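Second-hand office desktop for a small village archive – worth buying?

Posted by Noémie Tanguy, 2018-09-28
Topic: Buying used

I look after the records of our local history group in Stulgate. We have 3,186 scanned photographs and parish papers, all kept on my own laptop, and I would like to move them to a machine that stays in the reading room. A shop called Drultberg has refurbished office towers with a 9 month guarantee. We only need to look at scans, type captions and print now and then. Is a used tower sensible for this, or should we save up for something new? What should I ask before paying? I am not very technical but I can use a screwdriver.

3 replies

Armelle Lefèvre
Buy new. Old computers are slow and you will regret it.

Lucienne Bodin
I disagree with Armelle. Looking at scans and typing captions is light work, and an old office machine will manage it if it has enough memory. I ran our school library catalogue on one for 6 years and only replaced the keyboard.

Questions I would put to the shop:

Does the guarantee cover parts and labour, and who pays the postage if it goes back?

Is Windows properly licensed, and is the licence tied to that machine?

How old is the hard drive? A refurbished computer often still has its first one. Ask for the hours of use, which any shop can read off with a free program. If they won't tell you, allow for the cost of a new drive.

Can they open the side for you before you pay? You want to see whether there is a lot of dust in the power supply grille and whether you could change a drive yourself. Many office towers hold the drives in a metal cage with plastic latches, so it is a short job.
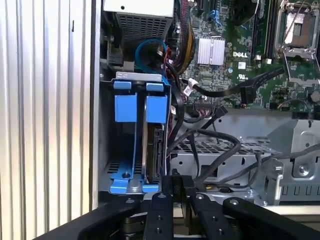
What about backups?

Whatever you buy, do this first. One copy on the tower, one on an external drive kept at somebody's house, and one online if the group can pay for it. Your laptop copy should stay where it is until the other copies have been checked. Open a few files from each – don't just look at the folder size.

Capucine Perrin
Agree with Lucienne on backups. I would also check the monitor connection, as some older towers only have VGA and DisplayPort and your screen may want HDMI. An adapter is cheap but you need the right one. And write the captions in a spreadsheet as well as in the photo software, so you can still read them if the program is dropped later.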